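Herley Court Play Garden: Grounds and Play Area Walkthrough, July

Walked by: Babatunde Abubakar
Start: 7:30 a.m., before the kids got there
Items checked: 126

I do this one on foot with a clipboard and a coffee, and then I type up my scribbles, so forgive the rambling. If an item isn't mentioned below it passed and I had nothing to add.

ENTRANCE AND PATHS

Gate latch closes on its own: Yes. It's a little stiff, but I'd take stiff over floppy any day.

Paving level, no trip edges: No. Two pavers by the Votham Street gate have lifted, and I'm pretty sure it's the maple roots again. I sprayed them orange for now. Please don't just grind them down like last time, lift them and reset the base!

Path lights working: Yes, all of them.

Drain grates seated and clear: Yes. Pulled a good handful of mulch out of the one by the benches.

PLAY AREA

Mulch depth under swings: Low. I got 8 inches at the edges but only 3 right under the seats, where everybody drags their feet. Rake it back in this week and top it up when the next load comes.

Climbing logs, splinters and cracks: Pass with a comment. The long log has a crack along the top that I could get a pencil into but not a finger. Sand the edges, and I'll measure it again next month.

Swing chains and hangers: Pass. One squeaks. Grease it and the neighbors will love us.

Boulders steady: Yes, I leaned on every one and nothing budged.

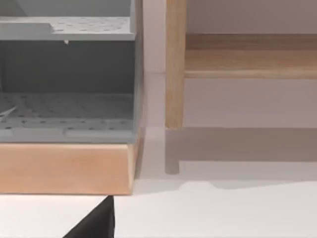
Gray shelving with perforated shelves (rendering).

PLANTING

Sight lines from benches: Fail. The dogwoods have gone wild this summer and from the far bench I couldn't see the slide at all. Cut them back to knee height, please, and do it before anything else on this page.

Thorny or toxic plants within reach: None found. There was a bramble poking through the fence last time and it's gone now, so thank you to whoever got it.

Tree stakes and ties: Loosen the ties on the young birches. They're starting to bite into the bark.

Irrigation: Mostly fine. The Flulimel controller is still running the spring schedule, so the lawn is soggy and the planters are bone dry. I switched the lawn zone off and left the planters on early morning.

TOWNHOUSE PATIOS

Low walls and caps: One loose cap at the end of the row. I moved it down onto the ground so it can't land on a foot. Needs mortar.

Privacy screens: Pass.

Steps and handrails: Pass, though the rail at the Ha unit wiggles a bit if you really yank it. Tighten the bottom bracket.

STILL OPEN

Dogwoods, pavers, mulch, wall cap, handrail bracket. Initial next to each one when it's done and leave the sheet in the shed.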